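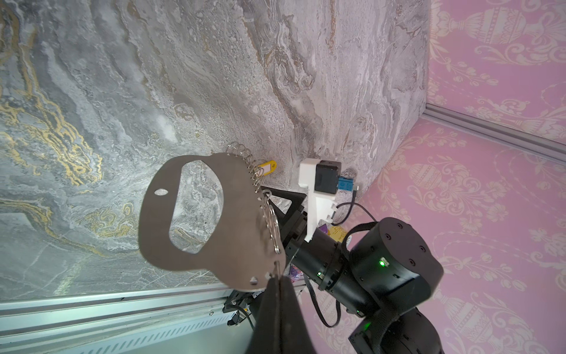 Issue 77

How to prepare for a family visit on a secure ward

Your first visit to a secure mental health unit is a bit like flying, minus the snacks and the destination. Most of what goes wrong can be fixed a few days ahead. These steps are based on visiting at Gerthorpe, but Sunby runs things much the same way.

1. Get on the list. The patient has to name you, and the care team has to agree. Call the ward, not the main switchboard, unless you enjoy the pan flute.

2. Book a slot. Visits run up to 100 minutes and the afternoon ones go first. Adams Ward needs two days' notice. Children need a separate room and a separate form, so say so when you call.

3. Pack less than you think. Phones, lighters, keys and anything in glass stay in a locker at reception. The lockers are the size of a modest sandwich – leave the big coat in the car.

4. Ask before you bring food. Sealed packets are usually fine. Your aunt's casserole, however healing, is not getting past the desk.

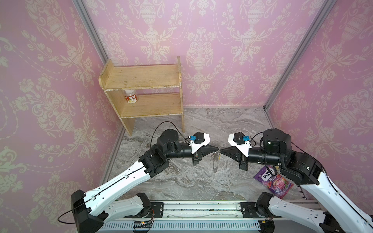
5. Arrive early and bring photo ID. Reception has to match your name to the booking, and an expired license starts a conversation you don't want. The Rekside entrance has the shorter line, but its parking lot is 300 yards away and uphill.

6. Keep the talk ordinary. Dogs, neighbors, the terrible new bus route. If things get tense, tell the nurse you'd like a break. They've seen worse, probably that morning.

7. Before you leave, ask who your contact is for next time and write the name down. You will not remember it in the car.

Visiting hours change in October, so check with the ward before booking past then.

Arlindo Arruda, family liaison
Last updated 26 Jun 2019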